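Home | Questions | Places | Trains and Buses | Members | Log in

Print this page | E-mail this page

Two nights in Belhaj or go straight to Kovholm?

Posted 6 June 2022 by slowferry

Hello to all. We are two adults and we will have 20 days in the region next February. We land in Pokau and fly home from Kovholm. Between them I have three nights which are not yet decided.

My first plan was to take the night train from Pokau and sleep two nights in Belhaj, then one in Drurnance, and after this continue to Kovholm. My wife thinks this is too many hotels and we should go straight to Kovholm and make day trips. I have read that many things in Belhaj are closed in winter, but the pages I found are old and they do not agree with each other.

Three things I would like to know. Is the old town in Belhaj worth the stop when it is cold? Can we leave the bags at the station for a full day? And is the night train comfortable enough for people who do not sleep easily? We do not ski and we do not need nightlife. We like to walk, to eat well, and to visit a small museum if it is open.

Thank you in advance for any advice.

3 answers

Answer from tramline_south

Go to Belhaj. Kovholm is overrated and expensive.

Answer from pinebox

I made almost the same trip in winter, in the other direction, so I can answer a part of your questions.

Belhaj in the cold is quiet, but I liked it very much. The covered market was open every morning except Sunday. The castle was closed, and the small museum of clocks opened only after lunch. One full day is enough for the old town, and with the second day you can walk along the river to the mill and come back by bus. Buy the bus ticket before you board, the driver did not want to sell me one.

The station has lockers, but the big ones were all taken when I came at ten o'clock. The hotel kept my suitcase after check-out without asking for money, so I would try this first.

About the night train, I must say that I slept badly. The heating was very strong and could not be changed from inside the compartment. My car was number 916 and it was the last one, a long walk on the platform with heavy bags. If you do not sleep easily, take the day train. It costs less and the view after the second tunnel is beautiful.

For Drurnance I would not change hotel. It is a short ride from Belhaj, and you can see it in one afternoon.

What I would pack for February:

- Shoes with a good sole. The streets in the old town go up and down and they are icy in the morning.

- One thin layer and one thick layer, and no heavy sweater. The restaurants are very warm inside.

- One pair of jeans for the evenings is enough. I carried two and wore only one. 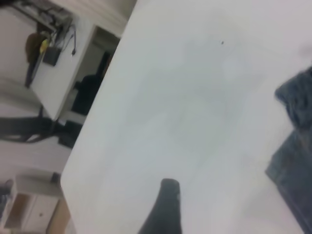
- Coins for the lockers and for the toilets at Pokau station. The machine there does not give change.

- Earplugs, if you take the night train in spite of my advice.

Answer from slowferry (asked the question)

Thank you pinebox, this is very useful. I showed it to my wife and we now agree on three nights in Belhaj, with an afternoon in Drurnance, and we will take the day train. It means only one hotel, so she is also satisfied. Do you remember if the bus from the mill runs on Saturday?

Back to questions | Print this page | E-mail this page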